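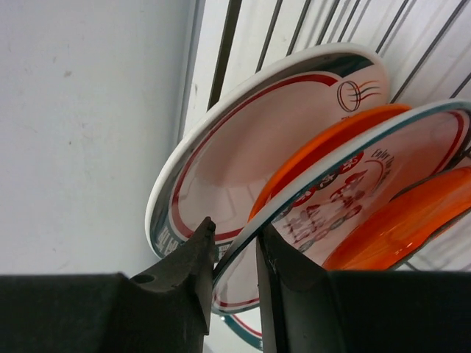 Part-time dish person wanted, Niltby Supper Club

The plates at Niltby don't match, and some of them have more to say than the guests. We need somebody to wash them, rack them on edge and put them away without chips. Three evenings a week, from April.

You'll want patience with baked-on cheese and an opinion on glasses before pans. Experience is nice. Owning a dishwasher is not experience. Supper is included, and yes, you'll be washing that plate too.

Send a few lines to Debora Grasso at the Gilchrist Street kitchen by Thu 31 March. Murray Faulkner will show you the sink. He has been at it for years and would like to sit down.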